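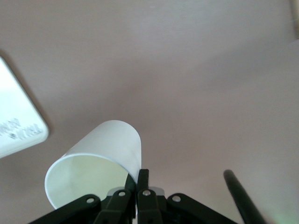 Seeds started on a windowsill need a small pot, good drainage and steady moisture, and most of what you need is already in the kitchen. Sow them 4 weeks before planting out in June. A plain white paper cup works well for tomatoes and squash — lay it on its side and poke holes in the base with a skewer.

Fill to just under the rim with damp mix and press lightly. Water from a tray for 20 minutes, then drain.

Label each cup in pencil. Ink runs.

At planting time, tear the cup away and set the root ball in whole.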